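4.2 Rollenklärung auf dem Papier und in der Sitzung

Dass Ratsmitglieder und Verwaltung unterschiedliche Aufgaben haben, bestreitet in den untersuchten Gemeinden niemand. Wie wenig damit gesagt ist, zeigt die Auswertung der Ausschussprotokolle. Von den 1.271 kodierten Redebeiträgen enthält nur ein kleiner Teil eine Frage, die sich ausdrücklich auf die Prüfung eines Verwaltungsvorschlags richtet. Die übrigen Beiträge sind Stellungnahmen, Dankesworte, Verfahrenshinweise oder Wiederholungen des Vorlagentextes. Ob man unter diesen Umständen von Kontrolle sprechen sollte, erscheint uns fraglich, auch wenn die Geschäftsordnungen beider Gemeinden das Wort an prominenter Stelle führen.

Hứa und Tăng haben vorgeschlagen, die Zahl der eingereichten Anfragen als Maß für die Kontrolltätigkeit eines Rates zu verwenden. Wir folgen diesem Vorschlag nur widerwillig und nur dort, wo andere Daten fehlen. In Irkville stieg die Zahl der Anfragen nach Einführung des elektronischen Einreichungsverfahrens deutlich an; eine Durchsicht der Texte ergab jedoch, dass sich viele von ihnen auf Auskünfte bezogen, die zuvor telefonisch eingeholt worden waren. Der Anstieg misst also mindestens zum Teil einen Wechsel des Mediums. Hutchins kommt für Hasby zu einem günstigeren Urteil, stützt sich dabei aber auf die Selbstauskünfte der Fraktionsvorsitzenden, deren Interesse an einem günstigen Urteil auf der Hand liegt.

Auch die Schulungen, auf die beide Verwaltungen in ihren Jahresberichten verweisen, überzeugen als Beleg kaum. In Hasby nahmen 17 Ratsmitglieder an der Einführungsveranstaltung teil, an der Vertiefung zum Haushaltsrecht noch vier. Der Jahresbericht nennt lediglich die erste Zahl. Gespräche mit zwei Teilnehmenden der Vertiefung legen nahe, dass der Inhalt durchaus geschätzt wurde, der Termin aber mit einer Sitzung des Bauausschusses zusammenfiel. Man mag das für eine Nebensache halten. Für die Frage, welchen Rang eine Verwaltung der Qualifizierung ihrer Aufsichtspersonen einräumt, halten wir den Befund für aussagekräftiger als den Schulungskatalog selbst.

Schwieriger zu beurteilen ist die Rolle informeller Vorgespräche. Hoàng sieht in ihnen ein notwendiges Schmiermittel, ohne das Ausschüsse unter der Last der Vorlagen zum Erliegen kämen. Dafür spricht einiges, vor allem in kleinen Gemeinden mit ehrenamtlichen Räten. Die Protokolle, auf denen unsere Auswertung beruht, erfassen solche Gespräche freilich nicht, und die Interviews liefern widersprüchliche Angaben darüber, wer zu ihnen eingeladen wird. In Irkville beschrieben Mitglieder der Mehrheitsfraktion sie als offen. Die Opposition wusste von manchen Terminen erst aus der Niederschrift der folgenden Sitzung. Wir sehen keine Möglichkeit, zwischen beiden Darstellungen anhand des vorliegenden Materials zu entscheiden.

Das Verfahren Favska, mit dem in Hasby seit März Beschlüsse und deren Umsetzung nachverfolgt werden, wird von der Verwaltung als Antwort auf diese Unübersichtlichkeit dargestellt. Nghiêm spricht sogar von einem Wandel der Verantwortungskultur. Bis zum Ende unserer Erhebung am 20. April 2018 war indes kein Fall dokumentiert, in dem ein Ausschuss wegen eines Eintrags in Favska nachgefragt oder einen Beschluss erneut aufgerufen hätte. Der Zeitraum ist kurz, und aus dem Fehlen solcher Fälle folgt nicht, dass das Verfahren wirkungslos wäre. Es folgt daraus aber ebenso wenig das Gegenteil, und die Beweislast liegt nach unserem Verständnis bei denen, die den Wandel behaupten.

Zu klären bleibt, wer die Einträge pflegt. Derzeit setzt dieselbe Fachabteilung, die einen Beschluss auszuführen hat, auch dessen Status auf »erledigt«. Eine Gegenzeichnung durch den zuständigen Ausschuss ist nicht vorgesehen. Das Protokollamt hat auf Nachfrage erklärt, eine solche Regelung werde geprüft; einen Zeitplan konnte es nicht nennen. Der folgende Abschnitt untersucht deshalb an einzelnen Beschlüssen, was der Vermerk »erledigt« im Alltag der Abteilungen bedeutet.

Abbildung 3. Simulierte Ansicht: Roboterarm über einem Esstisch mit Toaster.

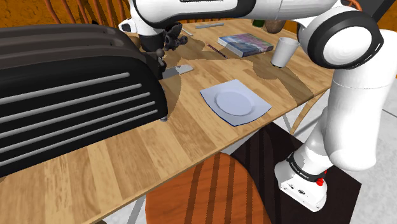 Ausgewählt wurden dafür ausschließlich Beschlüsse mit einer im Wortlaut festgelegten Frist. Bei allen anderen ließe sich eine Verzögerung schon begrifflich nicht feststellen.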